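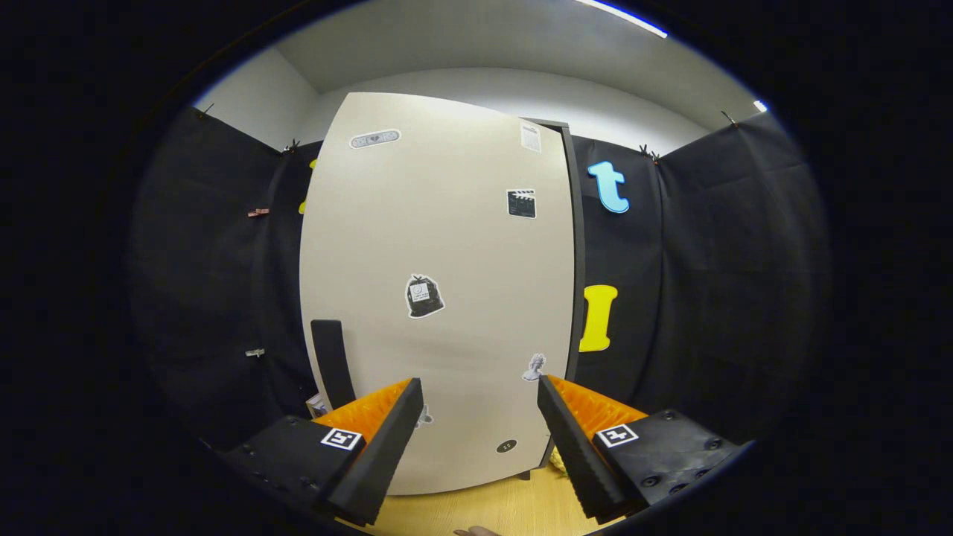 The stickers, April 2025. Bandage top left, clapperboard on the right, bin bag in the middle.

I have spent a good part of this evening thinking about a sticker of a bin bag, and I would like it noted that I once had ambitions.

It started with the black cloth. Bianka wanted the room dark and plain, and she got it, and I have to admit it makes the pale panel look terribly important, like something in a museum that you are not allowed to lean on. So there it stood, large and curved and beige, with all that black behind it, and what have we put on it? Stickers. Bianka Vörös has a degree and a mortgage and she owns a packet of 660 stickers, which came from Petosier in a flat envelope marked DO NOT BEND, bent.

I was against it for the length of one cup of tea. Then I asked if I could do one.

The bandage went up first, with its little dark heart. Bianka said it was sweet. I said it looked as though the panel had been to the nurse. It is near the top corner and I think it is the best placed of the lot, and I would think so even if I hadn't stuck it on myself. Opposite is the small white one with the grid, which I take to be a calendar page. There is nothing I can do with a calendar that size except feel vaguely late.

Then the clapperboard. Fine. It goes with the black cloth and gives the whole thing a bit of show business. No complaints from me, apart from the two minutes I spent picking at the backing paper with a thumbnail I had cut that morning, like a fool.

The bin bag is where we fell out. It is black, tied at the top, with a white label on the front, and it sits more or less in the middle of the panel, where on any other piece of furniture you would put the nice thing. I said, surely the statue goes there. There is a perfectly good statue, a small grey head and shoulders, classical, the sort of face that has never taken the recycling out in its life. Bianka said the statue was happier lower down on the right. I asked how she could tell. She said, look at him.

I looked at him. He did seem all right.

So civilisation is down by the edge and the rubbish is in pride of place, and I have been told that if I move either of them I can buy my own stickers. I looked those up after supper. Pleswood do a sheet of 63, mostly owls.

We stopped there, with plenty of panel still bare, and I thought we were showing restraint until I found out she had simply gone to answer the door. It was Pintér from upstairs returning the stepladder he borrowed in September. He stood in front of the panel with his coat on for a while and said, "Is it finished?" I said yes and Bianka said no. He said he liked the bag.

7 pages of the packet are food, apparently, and we haven't even opened those. Bianka is talking about a fried egg. I have said I will consider an egg if it goes nowhere near the bandage – there are standards – and she has written EGG on the back of the envelope and underlined it.

Must remember to get the backing paper up off the floor before bed. I found a bit on my sock at supper and another in the butter dish, and I would rather not meet a third at breakfast. Also ring Plustutum about the boiler, before 6, when they all go home.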